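Open Tower Bench Checklist, Eststead Repair Room
By Craig Laing
Saturday, May 6, 2023
321 shares | 2 comments

I love this walk-round! Give it ten calm minutes before any work starts on the inside of a desktop.

1. Wall plug out, power button held down to drain what's left. OK
2. Side panel stored flat, screws in the lidded tub. OK
3. Wrist strap clipped on and tested. OK, and the new Jedico strap fits so much better than the old one.
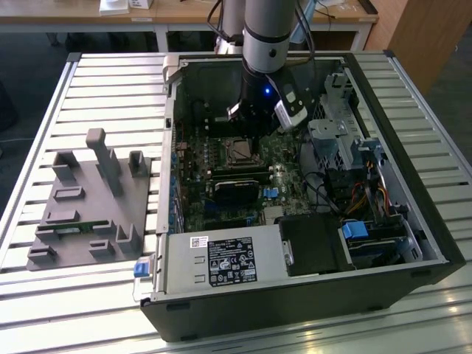

Blue touch points come next, and they are my favorite part of these older office machines. Whoever chose that color did us all a kindness. Check each one moves freely and nothing has cracked. On this tower that means the tab at the left end of the power supply, the handle on the drive caddy and the latches down the expansion slots. Craig's rule (yes, mine): fingers first, screwdriver a distant second.

4. Power leads clear of sharp metal edges. Look again at the drive cage, those brackets can nick a wire.
5. Power supply label readable. Never open the supply itself!

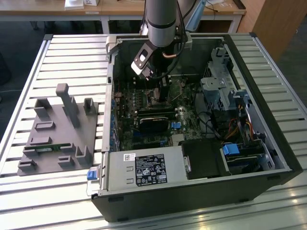 Item 6: expansion card across the board, drive cage to the right.

7. Heatsink fins free of dust. Brush gently, and hold any fan still while you do it.
8. Loose screws found and bagged. One turned up in January under the Shearer shelf, what a find.

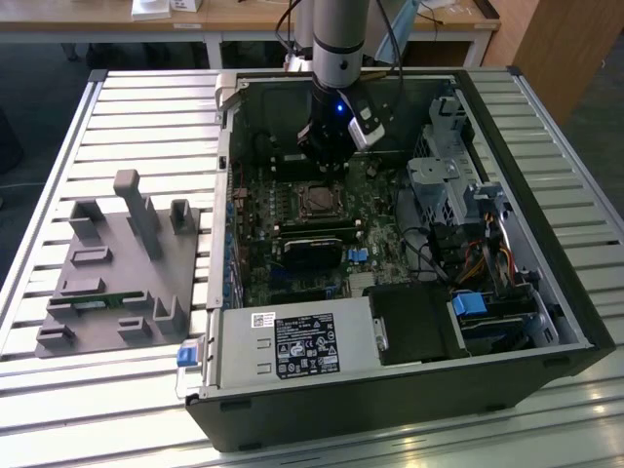 How often should the wrist strap be tested?
Every time you put it on, before you touch the board.

Comments (2)

Pak-hei Cheng: Love the fingers first rule. Could we add a line for the bench ground lead?

Craig Laing: Great catch, it goes in as item 9!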